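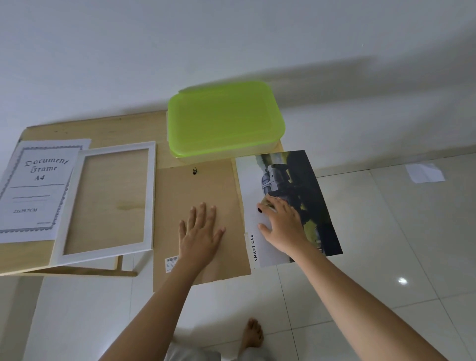

The parts of a frame, spread out on the table. The paper insert says A4.

Reading time: 4 minutes

What is A4, anyway?

It's a paper size. Look at the insert by the frame - it says 21x29.7CM. So 21 centimeters across and nearly 30 down. In the US most school paper is "letter" size, a bit wider and a bit shorter. Close, but not teh same! Put a letter sheet in an A4 frame and you get a gap at the bottom.

How does a frame go together?

Like a sandwich. The frame has a big hole in it. The picture goes in behind the hole, facing out. Last comes the backing board, the stiff brown part. It has a little black hook near the top, for a nail in the wall. Hook at the top, picture the right way up. Check before you close it. Everybody gets one upside down sometime.
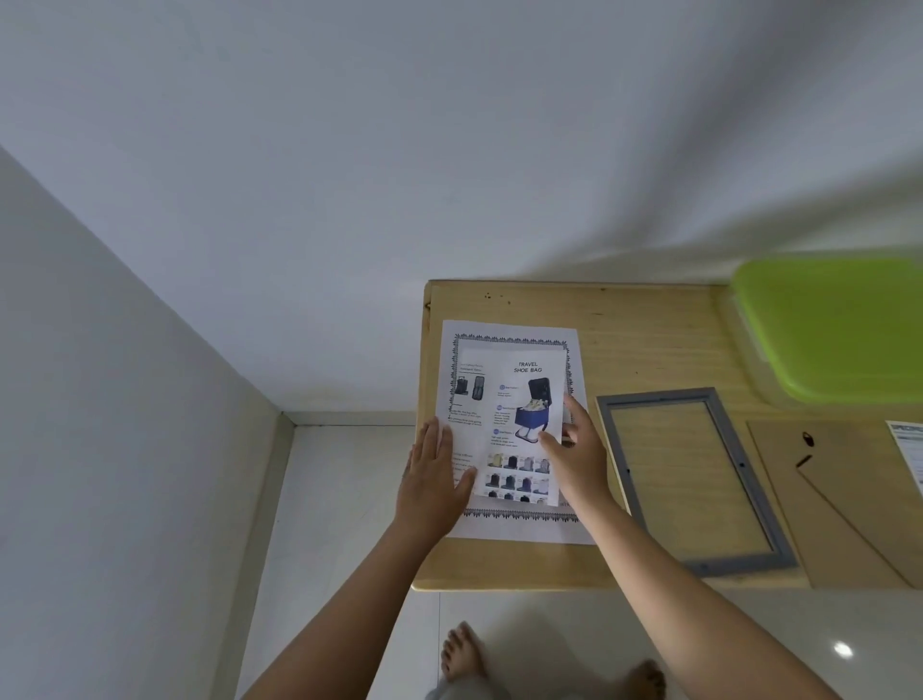

A page about a travel shoe bag, held flat on a board.

Does it have to be a photo?

Nope. Any page you like. A drawing, a map, a page all about shoe bags with lots of tiny pictures. Printed pages are fun because somebody planned where everything goes. Big title up top. One large picture. Small pictures in rows. That plan is called a layout.

Words to know
Portrait - taller than wide.
Landscape - wider than tall.
Border - the pattern or line that goes around the edge.

Most frames can hang either way, if theres a hook for it.

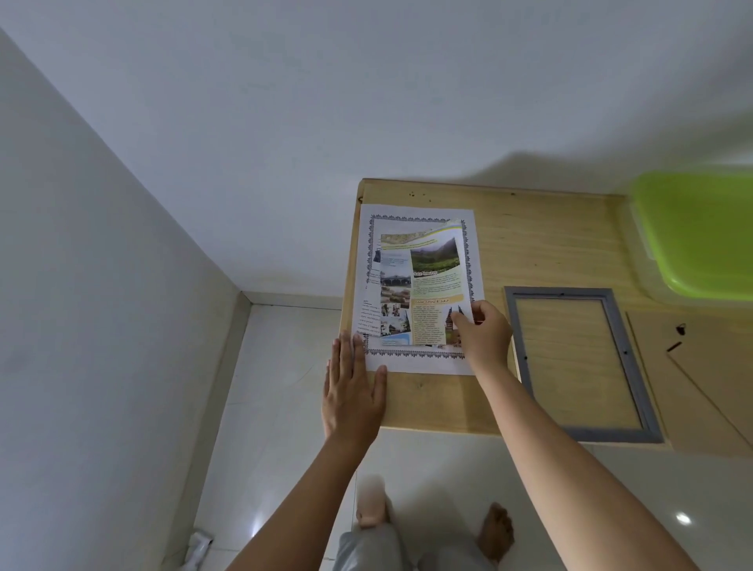

A travel page with green hills, a stone gateway and a spiky dark border.

Why hold it with a flat hand?

Paper slides. It curls too. A flat hand with the fingers spread pushes down on lots of paper at once. One finger only pins one spot, and the page spins around it. Try it!

Try this at home

You need: a sheet of paper, crayons, a ruler.

Draw a border first, 4 centimeters in from the edge. Zigzags, dots, spikes, whatever. Then plan your layout inside. Maybe a place you want to visit - one big picture, five small ones, a heading. Leave room for words. Hands clean and dry before you touch the finished page, or you'll frame a thumbprint.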